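Teshome Anex Putting Mat: Long on Promises, Short on Roll
Posted 1st December in Gear Reviews

Every November the ads for indoor putting mats come around, and every November I tell myself the one I have is fine. The Teshome Anex got me anyway. The box says it will "tour-proof your stroke" in 100 putts a day. I have read that line on enough boxes to be suspicious of it, but the courses near me close when the ground freezes and I had nothing better to do with my evenings.

What you get is a mat nine feet long, a ramp at the far end with two cup sizes cut into it, an alignment mirror, and a sheet of drills. Setup is quick. The mat was rolled tight for shipping and the instructions say to leave it flat overnight. I left it for three nights and the near end still curled. I ended up parking a couple of paperbacks on the corners, which is a lot to ask of somebody who paid full price.

I kept a tally. Over the weeks I had it down I hit 3,080 putts, and 1,210 of them were at the smaller cup. My make rate on the small cup got better at first and then stopped getting better. I'd love to say that was my stroke improving. I think I learned where the mat breaks. There is a faint crease a little past halfway, and once you know the ball slides left off it, you aim for it without thinking. Take that habit to a real green and it costs you.

Speed is the bigger problem. The maker says you can brush the nap one way for fast and the other way for slow. I could feel a difference for the first week, less after that, and by the end both directions rolled about the same to me. The surface itself is pleasant, and it's quiet, so you can practice late without waking up the house. But it's quicker than any of the public greens I play. At Burkholm I left everything short for a whole round after a heavy week on the mat.

The ramp I just don't like. It forgives a ball hit much too hard, because the slope grabs it and drops it in. A putt that would run well past on grass counts as a make. If you buy this, pull the ramp off and putt to a coin.

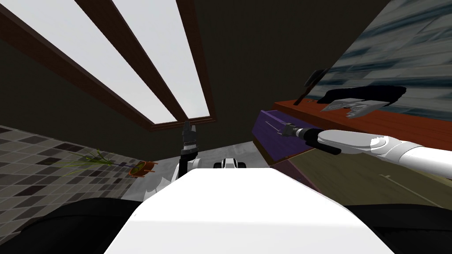
Skylight, tiled wall and a potted plant, seen on a steep tilt.

The mirror is good – better than I expected, and the one part I'd pay for on its own. The lines are easy to see and it showed me that my eyes were well inside the ball.

I also had the Baswood mat on loan for comparison. It's plainer, with no ramp and no drill sheet, and it lay flat the first night. The roll is slower and closer to what I see outdoors. The backing feels thin and I don't know how it will hold up.

So, is the Anex worth it? At full price, no. On sale, maybe, if you want the mirror and have a long stretch of level floor. I've gone back to my old mat, and the mirror lives in my golf bag.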